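Textiles project report — Hemming Knit Fabrics
Afia Appiah and Mohandas Pinto
2023-11-09

What we wanted to know: which hem holds up best on cotton jersey, for somebody with a basic home machine. No serger. We tried 4 hems — plain zigzag, twin needle, narrow fold with straight stitch, and a hand-sewn catch stitch.

Cut 12 strips from one piece of jersey, three per hem. Same thread all the way through, ballpoint needle. Each strip got stretched 300 times by hand, took turns, very boring. Then checked for popped stitches and waviness. 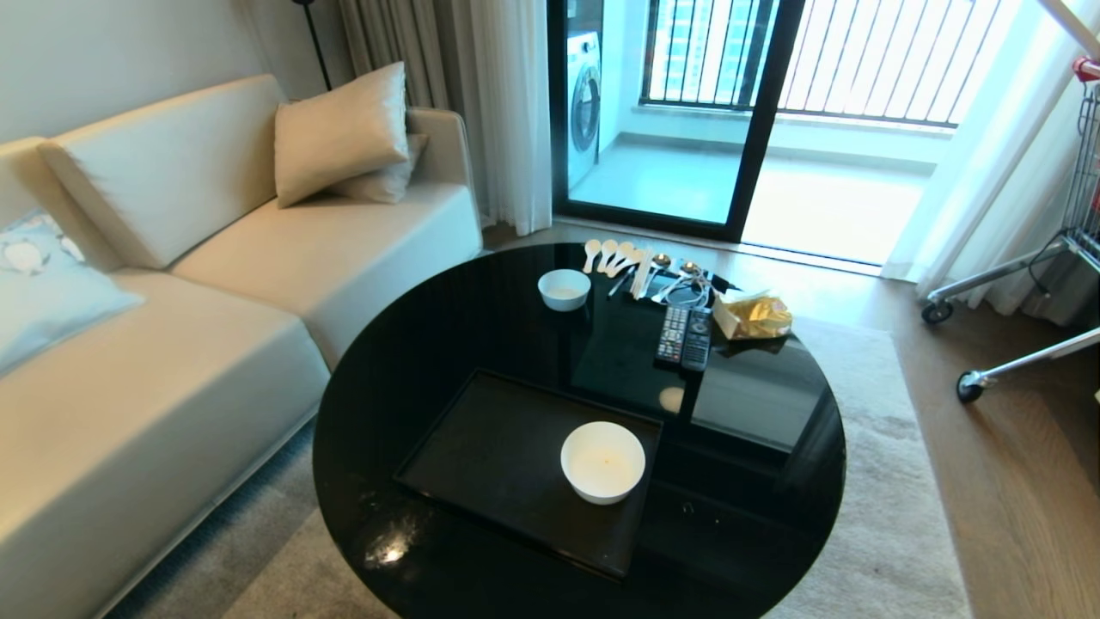 Straight stitch was the worst. All three strips popped before we finished, one of them at 204 pulls. Zigzag held fine but the edge went wavy, probaly because we pushed the fabric too fast. Twin needle looked the neatest and only skipped a few stitches near the side seam. Catch stitch was slow — but no breaks at all.

Problems: our tension was off on the first zigzag strip so we redid it. Also Mohandas pulls harder than Afia. Should of used a weight.

Next time, try it with rib knit and wash the strips first. Want to get that done in December if the machine is free.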